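**Restoring old metal toolboxes -- strip it all or leave the wear?**

**reet_kairys**
So I finally brought home my grandfather's old Deligiannis chest from Bretden and I am SO happy with it. Drawers all slide, lid closes, even the key works! My question is about paint. Do I strip it to bare metal and start over, or clean it and stop there? I've got until January before it has to share the garage with a car again.

**prorkau_pete**
Strip it. You'll never get new paint to match the old, and rust hides under the edges of chips. I did mine with a citrus stripper and a plastic scraper, 12 evenings start to finish, and loved every one of them.

**DomenicaS**
Oh please don't strip it! Soap, water, a soft brush, then paste wax. The wear on a box like that took decades. Mine is 68 years old and I've never put a drop of paint on it.

**prorkau_pete**
> never put a drop of paint on it

And how's the underside?

**DomenicaS**
Fine, thank you :) I wax that too.

**istcombe_shed**
Somewhere in between for me. Outside gets cleaned and waxed, inside gets whatever keeps the rust down, and I don't care how it looks. Drawer liners cover most of it anyway.
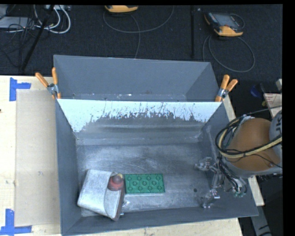
Bottoms are where I'd save my energy, Reet. Sockets and wrenches slide around in there every single day, and any finish you put down is going to get chewed up. Look at the floor of the big front section on this bin, down to bare metal with fine curved scratches and cloudy patches. I'd wipe a surface like that with light oil and call it done. Spend the good paint on the lid!

**prorkau_pete**
Light oil on bare steel in a damp garage? You'll be wiping it every month.

**istcombe_shed**
I do wipe it every month. Takes me 10 minutes with the radio on.

**reet_kairys**
You're all great. I tried soap and wax on one drawer front tonight and the green came up beautifully -- really deep, with his initials still scratched in the corner. So the outside stays. Still torn on the inside. Pete, which scraper did you use?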